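**Student Association Forum › Finance and Funding › Club equipment grants: proposed change to Schedule 3**

**Posted by: H_Edet_Finance**
Members are advised that the Finance Subcommittee will consider an amendment to Schedule 3 of the Club Funding Rules at its August meeting. The amendment would lower the ceiling for a single equipment purchase from $1,000 to $600. Any amount above the new ceiling would need to be raised by the club itself or carried over from its operating grant.

The Subcommittee received nine equipment applications last semester that sought the full amount. The pool was exhausted before the second round opened, and clubs that had waited for that round received nothing. Written comments from club executives are invited in this thread until noon on Friday and will be attached to the agenda papers.

Halima Edet
Finance Officer

**Reply from: danladi_debating**
The Danladi Debating Society supports the amendment. We have never sought more than $300 in a single application, and we were among the clubs shut out of the second round. A lower ceiling would spread the pool across more groups. We ask that the Subcommittee also publish the balance remaining after each round, as it did in earlier years.

**Reply from: W_Zeleke**
I write as president of the Prenico Cooking and Nutrition Club and wish to record our opposition. The proposed ceiling treats all equipment as though it were bought in small units. Clubs that run practical sessions must meet the venue's electrical and food safety conditions, and the cheaper domestic models frequently do not satisfy them. If the ceiling is lowered, we will be obliged to buy in stages, and the association will pay delivery twice.

I would also note that the present rules already allow the Subcommittee to part-fund an application. It has chosen not to use that power. The shortage in the second round could have been avoided under the existing Schedule.
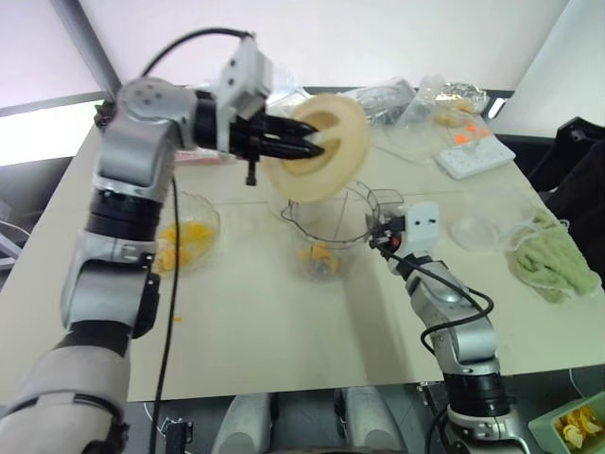
The definition of "equipment" in clause 3.2 is a further difficulty, and in our view a more serious one than the ceiling. It refers to "an item together with its necessary attachments", and the word "necessary" has been read differently by successive officers. A blender is a convenient case. The glass jar and the round lid are separate pieces, as the photograph shows, and suppliers will often sell replacements for either one. Under one reading, a replacement lid is an attachment and counts towards the ceiling for the original purchase; under another, it is a consumable and falls under the operating grant. Our club has had claims assessed both ways in the same year. We request that the definition be settled before any figure in the Schedule is altered.

Wondimu Zeleke

**Reply from: breltora_film**
The Breltora Film Society has some sympathy with both positions. We agree that clause 3.2 is poorly drafted. We do not agree that the ceiling should wait for it. Redrafting a definition requires a rule change at a general meeting, whereas Schedule 3 may be amended by the Subcommittee alone. Holding one until the other is ready would push the matter into next year, and the second round would be lost again.

**Reply from: W_Zeleke**
With respect, the Subcommittee may issue an interpretation of clause 3.2 without a general meeting. It did so for travel expenses under clause 5. I would refer the previous contributor to the rulings register.

**Reply from: breltora_film**
The travel ruling was made under clause 5.4, which expressly provides for interpretations. There is no equivalent in Part 3. I have read the register.

**Reply from: brerkudlow_college_rep**
On behalf of the clubs based at the Brerkudlow campus, I submit the following for the agenda papers:

- The ceiling should remain at $1,000 for equipment shared by two or more clubs under a written agreement.
- For all other applications, the ceiling should be $600.
- At least half of the pool should be reserved for the second round.

Our campus has limited storage, and several groups already share what they own – mostly sound equipment and display boards. The current rules offer no encouragement for this. The third point would address the shortage directly, whatever ceiling is adopted.

**Reply from: danladi_debating**
We would support the reservation of half the pool. We are less certain about the shared equipment exception. Who holds the item if one of the clubs is deregistered? The Subcommittee should not create a category that produces disputes at the end of every year.

**Reply from: H_Edet_Finance**
I thank members for their comments and respond on points of procedure only.

The contributor from the Breltora Film Society is correct that Part 3 contains no interpretation power. The Subcommittee may, however, adopt a practice note for its own assessors, and I will place Mr Zeleke's request before it on that basis. A practice note would not bind a future Subcommittee.

The Brerkudlow submission will be circulated as a possible alternative motion. It will require a mover and a seconder from among the voting members. On deregistration, clause 8 at present returns all grant-funded equipment to the association, and it makes no distinction for shared items.

The balance remaining after each round will be posted to this board from next semester.

**Reply from: W_Zeleke**
A practice note would be acceptable to our club as an interim step. Our objection to the lower ceiling stands, and I ask that it be recorded separately from the request concerning clause 3.2.

**Reply from: H_Edet_Finance**
Noted. The two will be listed as separate items.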